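Week 2: Plain Weave, Twining and the Trouble with Corners

Welcome back! Last week was all about fibers, and I hope you've been picking at every rug and chair seat you've met in the meantime. Now we get to structure, my favorite part of the course.

Every weave needs something that stays put and something that travels. In cloth we say warp and weft; in baskets, stakes and weavers. Plain weave goes over one, under one, and back again. Twining uses two weavers at once, crossing between stakes, and it grips so well that you can work with quite soft cord.

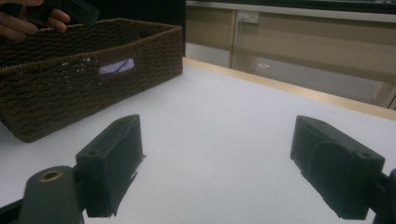

Corners are where rectangular forms get interesting. A round basket spreads the pull evenly, but a straight side wants to bow, so keep your tension steady as you turn. Openings are the other test. A handle hole cut into the long side, as on the dark brown basket, interrupts the horizontal rows, and the weaver has to turn back at each edge — look for those turns on any piece you handle.

For next time: read the Helthorpe chapter on borders (20 pages, and the diagrams are wonderful) and bring a twined sample, 9 rows or more. Use any cord you like!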